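Review: Lidico two-arm kitchen unit, demonstration at Taltelham

Filed 27th June

Lidico opened its Taltelham test kitchen to trade visitors for one afternoon and ran its two-arm unit at a working sink. I went to look at reach, grip and visibility in a cluttered space, and to compare the machine with the single-arm Akgül bench model I reviewed in April. The unit is not yet on general sale. No price was given.

The demonstration was split into sessions of 23 minutes, with six visitors admitted to each. Sessions were short but the operators answered questions while the arms were moving, and I was able to stay for a second one. A monitor beside the door carried the wrist view. Visitors stood behind a tape line and saw the rest directly.

Setup

The unit has two arms, each with a two-finger gripper. There is a camera at the wrist and another at head height, and the software uses both. The operator can drive the arms by hand or start a stored routine. In the sessions I attended, the approach to the sink was stored and the grasps were driven by hand.

Lidico chose a domestic sink over a clean bench, and it was the right choice for a test. Steel reflects, tile reflects, and a flexible hose changes shape every time something touches it. Hoses are a known weak point for this class of machine. The Akgül model I tried in April treated a similar one as a solid obstacle and stopped short of it on every approach.

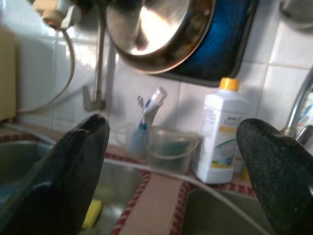

The wrist camera gives a close, wide view with both fingertips in it, and I found it easy to judge the gap between them. The fingers themselves take up a lot of the picture. An object low in the basin can be mostly hidden by a finger at the point where the operator most needs to see it, and the head camera has to fill in. Lidico's operator switched between the two views with a foot pedal. The pedal has a noticeable lag. I would prefer both views side by side on one screen, and was told that this is planned.

Finger surface

The fingers are matte black. Glare from the fingers was never a problem in the wrist view, even with bright reflections coming off nearby metal. The tips are blunt enough to push a soft object without digging into it. For thin items lying flat, a narrower tip would be better. Lidico offers one as a separate part, but it was not fitted at Taltelham and I cannot comment on it.

Reach and clearance

Two arms at one sink is a tight arrangement. Both have to work over the same rim, and the operator kept one still while moving the other. Asked about this, Lidico said that simultaneous motion in a shared space is limited in the current software to 70 percent of normal speed. I did not see it used.
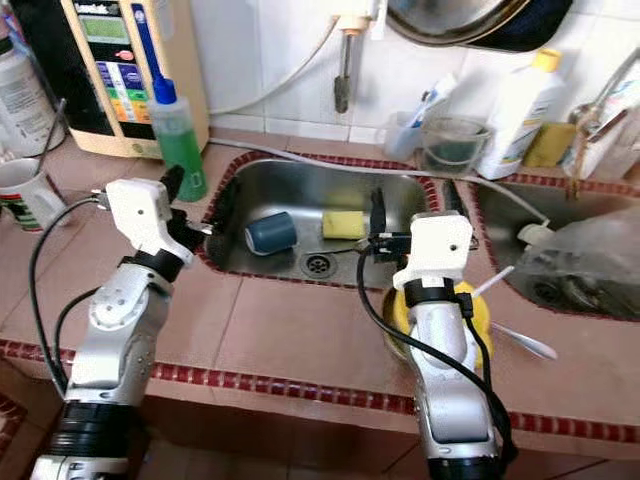
Both arms at the double sink, with a blue cup and a yellow sponge in the left basin.

Cable routing needs work. The black cables run outside the arms and one of them forms a loop. In a kitchen, an exposed loop is a snag point and one more thing to wipe down. The Akgül arm carries its cable internally for most of its length and is better in this respect.

I also asked about water. The unit has no published rating for splash protection, and the staff would not quote one. Buyers who expect to use it over a sink every day should get an answer in writing.

Controls

The hand controls are light and well damped. A visitor with no training was allowed to try them in my second session and had a usable feel for the gripper before the time ran out. The stop button is large and within easy reach of either hand. The menus are less good. Changing the grip force takes nine key presses, and the value returns to its default when a new routine is loaded. I raised this with Lidico and was told it is intentional. It should at least be optional.

Documentation

Each visitor received a printed sheet with payload and reach figures but no drawing of the gripper mount. The Wamstead office can supply one on request. I have asked for it and will add the dimensions to this page when it arrives.

Rating

Wrist view: good
Head view: good
Hand controls: very good
Menus: poor
Cable routing: poor
Documentation: fair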